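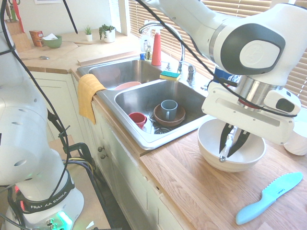
The kitchen counter at Tollberg

About Tollberg

Tollberg is a small language school run by Joana Simões and Gerd Kettler. We teach Portuguese and German to adults, in groups of up to nine. Courses last four months and the next ones start in April. Lessons are in the evening, and most of our students come after work.

Joana teaches all the Portuguese beginners. Leonilde Lobo takes the conversation groups and Gerd teaches German at every level. The office is open until 5 pm. 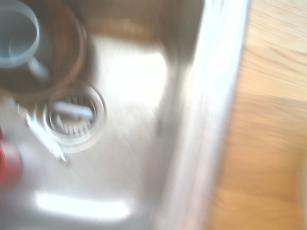
Do I need to take a test before I join?
Only if you have studied the language before. It is short, and you can take it by phone.

Page updated 13/11/2022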